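Keeping Dog Toys Alive: Tips From a House With Too Many

Rubber balls get a soak in warm water and plain dish soap. Scrub the holes with an old toothbrush -- ideally not one still in service.
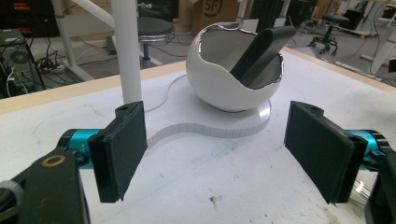

A table with a white bowl on a stand.

1. Rope toys: trim loose ends every Thursday. Your dog will file a complaint.

2. Squeakers: four minutes is a good lifespan. Stitch the rip or toss it.

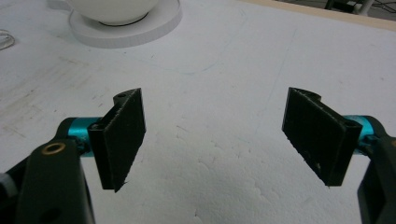

3. Storage: keep 9 toys out and hide the rest. In September, swap them and look generous.

Search tips Go

Recent
Futis leash hooks, untangled
Hair on the couch, again
Washing a dog bed without regrets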